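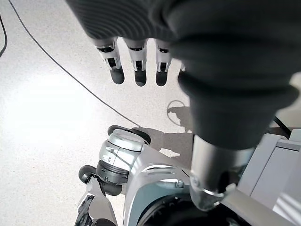
*Mechanical fingers under a gray knit cover.*

# Jestano silent auction results

Bid sheets from silent auctions, typed up from paper. September 2020 release. One row per lot, 588 rows in all, from 11 events.

## Read this before you quote it

People keep telling small charities that silent auctions bring in "at least half of retail value." I wanted to see whether that held up. I'm not sure this data can settle it, and I'd be wary of anyone who says it does.

- `retail_value` is whatever the donor wrote on the form. Nobody checked. A weekend cabin stay is worth what the owner says it is.
- `final_bid` is the last legible bid. It is not proof of payment.
- `cost` is blank for most lots. Blank doesn't mean free.
- Two events, Trolteo and Edton, used "buy it now" prices. Leave them out if you want to compare bidding.

## Files

`lots.csv` has the lots. `events.csv` has guest counts, which are the organizers' own and look generous to me.

## Known problems

The Siriwardena dinner sheets got wet in July, and roughly 2 pages of bids are guesses. They're marked `unclear = 1`.

Events that flopped mostly didn't send their sheets, so any average you compute will come out too high. I have no fix for that.

## Use

Free for any purpose. Please don't turn it into a "proven formula" slide.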